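Storing tape, glue and other adhesives

Updated 30th July

Most adhesives fail in storage long before they are used up. The two main causes are heat and dust. A shelf in an unheated garage can pass 100 degrees in summer, and pressure-sensitive tape kept there will ooze at the edges and stick to whatever it touches.

Keep tape between 60 and 75 degrees, out of direct sun. Lay rolls flat. A roll stood on its rim for months develops a flat spot and then feeds unevenly from a dispenser. A shallow cardboard box with a lid is enough for a home supply.

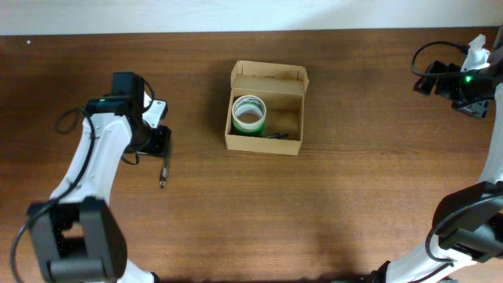 White glue and wood glue should not be allowed to freeze. Bring both indoors before the first frost and leave them there until April. Glue that has turned stringy or lumpy should be thrown out - stirring does not restore it. Wipe the nozzle before closing the cap.

Super glue keeps longest unopened in the refrigerator. Let the tube reach room temperature before opening it, or moisture will condense inside. Once opened, store it upright in a sealed jar with a packet of silica gel.

Two-part epoxy: mark the date of purchase on both tubes. Do not swap the caps. A trace of hardener in the resin cap will glue it shut. If the resin has gone cloudy, stand the closed tube in warm water until it clears.

If the edge of a roll has picked up dust, wipe it with a cloth barely dampened with rubbing alcohol and let it dry. Cut off and discard the first full turn. Old masking tape that splits when pulled can sometimes be softened with a hair dryer on low.

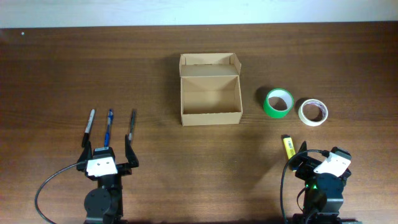 Tape rolls laid flat, with an open storage box.

Check the whole supply once a year. Anything without a date goes to the front of the shelf and gets used first.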